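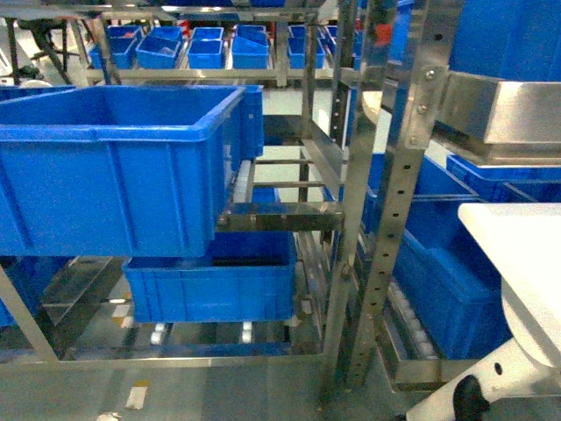

Blue bins on the roller rack, with more of them on the shelving behind.

Every bin the same blue. I want to argue in favour of this, quickly, because I have a delivery coming at 2 and there's a meeting after it about whether we should go over to colours.

The idea going about is that a picking area ought to look like a box of crayons. Red for returns, yellow for the slow stuff, green for whatever green ends up meaning. Eulalia Yáñez put it in writing in August, a decent and well argued piece, and half the people I work with have been quoting it at me ever since. She thinks a person should be able to stand at the end of an aisle and read it like a map.

I don't think they can. I think they read it like a map for about a fortnight.

We did colours at Dunton. Anyone who was there will remember. Started with four, somebody needed a fifth, then the supplier ran out of yellow and sent orange, and the orange went in with the yellow because what else do you do with it. Then a new starter asked quite reasonably what orange was for. Three different answers in one tea break. By the time I left, the colours meant whatever was nearest when you needed a bin.

A bin is a thing to put things in. That's the whole job. Strong sides, a proper rim, a handle where your hand goes, and it sits in the lane and comes to the front. If every bin can go in every lane then a spare is a spare. If they're coloured, you can have 12 empties stacked up and still be stuck for the one you're allowed to use.

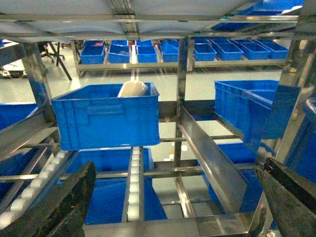

Rollers matter more than colour anyway and get a tenth of the attention. I have never once been asked to a meeting about rollers. A good lane of little white wheels does half your organising for you, oldest at the front, next one behind it, no sign needed. A bad lane and you're leaning in up to the shoulder. At Grarkatside there was one lane that stuck, everyone knew which, and so everyone filled the ones either side and left it. You could of painted the bins in that lane gold. Would have made no difference.

So: money on wheels first. Then rails. Then a label holder that doesn't fall off. Colour somewhere after the biscuits.

The other side, to be fair to it. Colours do help if you've got something that really must not get mixed, and I'd not argue with anybody who keeps one odd bin for that. One. It works because it's the only one. And sameness does get dull, I'll give Eulalia that too. A long day in front of a wall of blue is a long day. People have told me it makes them sleepy. Could be. Could be the heating.

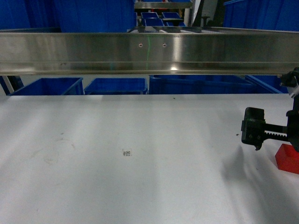
There's also the steel question, which gets tangled up in this one. The same people who want colours want painted racks, on the grounds that bare steel looks cold. It does look cold. It also wipes down, and you can see the muck on it, and when a rail takes a knock you don't get a chip that somebody touches up in nearly the right shade. Painted racks at Henudberg looked lovely the first year. I've got 347 words of an angry email about them still in my drafts, never sent.

What you want to stand out is the thing you're handling. Simple as that, for me. Keep the room quiet and the goods can be as loud as they like. Plain white table, plain steel, blue bins, and then anything red or cream that comes out of a bin you spot at once. Put the red thing down in front of a red bin next to a yellow bin on a painted rack and you'll be hunting for it with your glasses on. 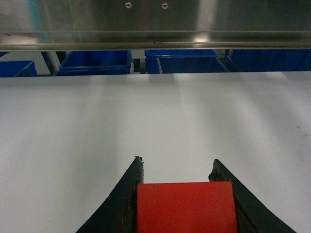
White tables do mark, yes. Had that complaint as well. They mark and you see it and you fetch a cloth. A dark top marks just the same and you don't fetch anything.

Hassanpour, who supply our bins, do them in nine colours now and the rep is very keen. Quote for changing the lot came to 3719, delivery not included, and for that we would get the same number of bins holding the same amount of stuff. I'd sooner have two new lanes and the sticky rollers seen to. I'll be saying so this afternoon, assuming the lorry is on time, and if it comes to a vote I'm for blue. Comments are open below, I'll read them tonigth.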